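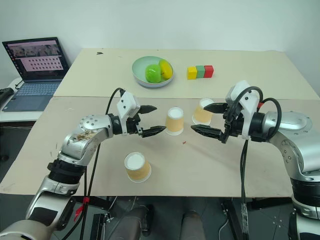

Grondgate's Repair Evenings Return to the Old Korer Building

2 April 2021

After a long winter of closed doors, the Grondgate repair evenings are coming back this month, and those of us who have had a toaster sitting hopefully by the front door since December could hardly be happier.

The evenings will be held as before on the ground floor of the old Korer building, across from the Avcı bakery, which has very kindly offered to stay open late and keep the coffee going (and, if past years are any guide, the sesame rings too). Doors open at six and the last item is taken in at eight, though anyone who has been before knows that the talking goes on a good deal longer than the mending.

Things will be a little different this spring. Visitors are asked to book a slot ahead of time, to wear a mask, and to bring no more than 2 items each. There is room for 14 visitors at a time, and the big doors on the Kasow Street side will be propped open, so a warm sweater is a good idea.

Lamps, radios, clothes, bicycles and small kitchen appliances are all welcome. Microwaves and anything that runs on gasoline should please stay at home. The sewing table is back as well, and it could use donations of zippers and dark thread, which always seem to run out first.

The evenings have mended 2,414 items since they began, everything from a christening gown to a very stubborn accordion, and the town has set aside $1,000 this year for spare parts and fuses. Repairs are free, with a jar by the door for those who would like to chip in.

Slots can be booked at the library desk or by phone during library hours.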